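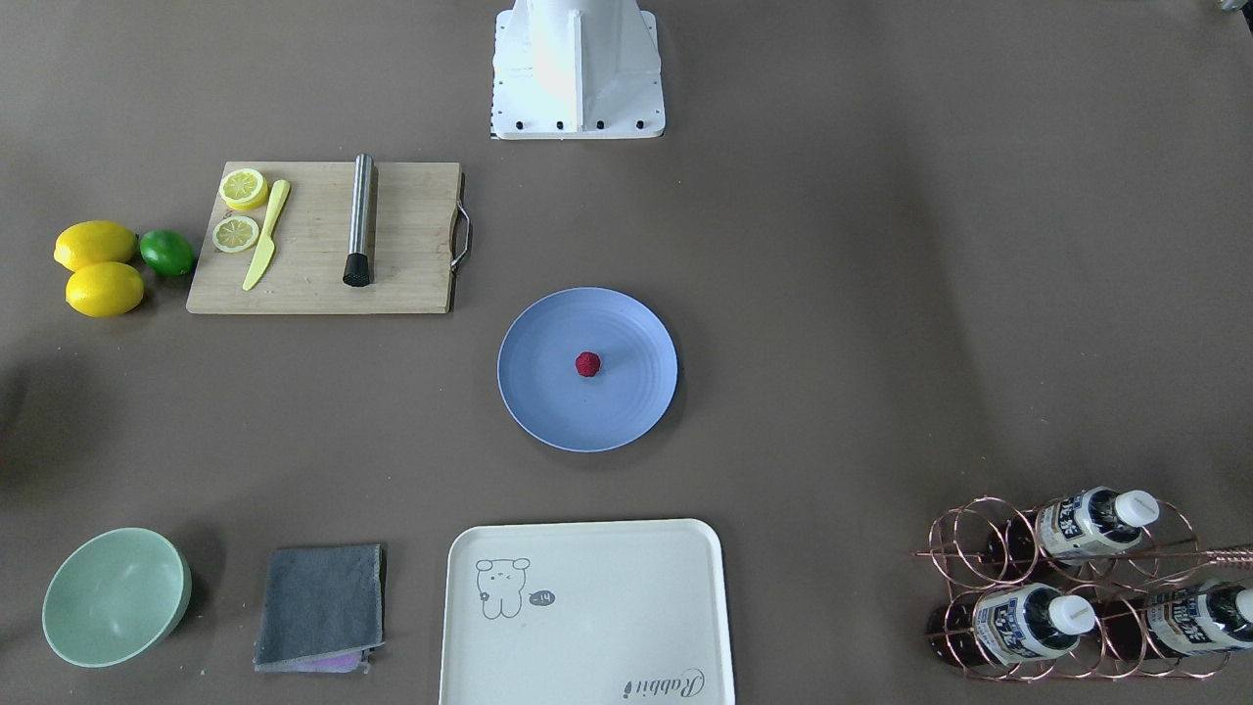
Figure 1. Cutting board with lemon slices.

Benefit Dance Night: Project Report
Teodoro Dumlao
Event Management, Gratbridge
February 28, 2019

Our group organized a dance night to raise money for the children's music room at Lididstead. The goal was $1,000. Planning started in October, when we wrote to local DJs and asked if they would play without a fee. Four agreed.

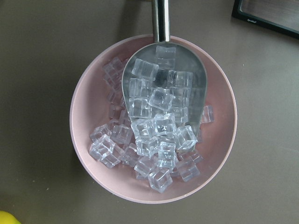 Photo: T. Dumlao

Each DJ played a 45-minute set. Tickets were sold at the school office and at the door. We had planned to sell online as well, but the payment account was not approved in time. Posters brought in more buyers than our social media posts did, going by the short survey we handed out at the door. 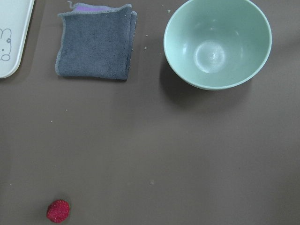

Figure 2. White tray at the corner of the frame.

Total income was $2,634 before costs. The largest cost was renting the speakers. One channel on the mixer failed during the second set and the music stopped while we switched cables. The sets after that ran late and we paid for an extra hour in the hall.
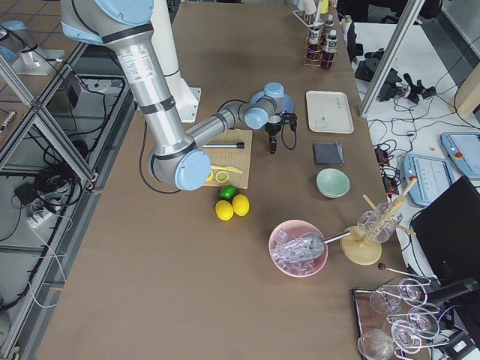
Figure 3. Cutting board, yellow knife and blue plate.

For a future event, we would test the sound equipment the day before and open ticket sales earlier. The survey form and the full budget are in Appendix A.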